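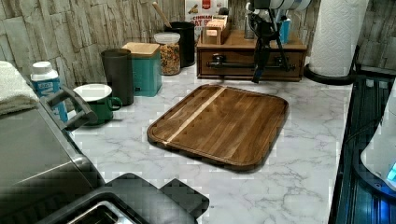

Kitchen hand wanted for the shared kitchen at Gimalwood, weekday mornings, two hours a day. Small job, regular, suits someone who likes putting things back where they go. You keep the counter in order: cereal jar, canister and mugs lined up along the stone wall, spoon in the crock, cutting board out in the middle where people can get at it. Wipe down, restock tea and pepper, check the cereal, take the towels to the wash. No cooking. No heavy lifting to speak of.

Print this page

Pay is $20 an hour, paid every 2 weeks. Start as soon as we can agree on a day. Trial morning first – paid, same rate.

Must be OK with:
- wood care. Boards get hand washed and stood up to dry, oiled once a month. Never the dishwasher, never left soaking. Get into the groove with a brush
- marble. Lemon and vinegar come off it right away, no scouring pads
- early start, doors open at 7
- working on your own most of the time
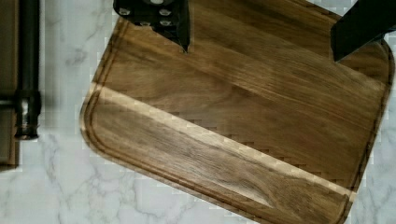

Dark board with the pale stripe – oil along the grain, groove included

Experience nice but not needed, we will show you. The last person came from a bakery in Penry and picked it up in a morning. References from a previous job or a neighbor are fine. Sorry, no parking at the building, the Trornau bus stops accross the street. 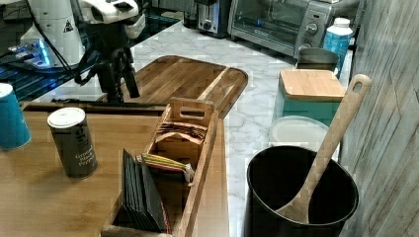 Counter with toaster and toaster oven, tea organizer on the wood table

To apply send a few lines about youself and which mornings you can do. No resume needed. Write to Doaa Shawky, Curkberg Kitchens, link below. Posted February 20, 2026, open until filled.

E-mail this page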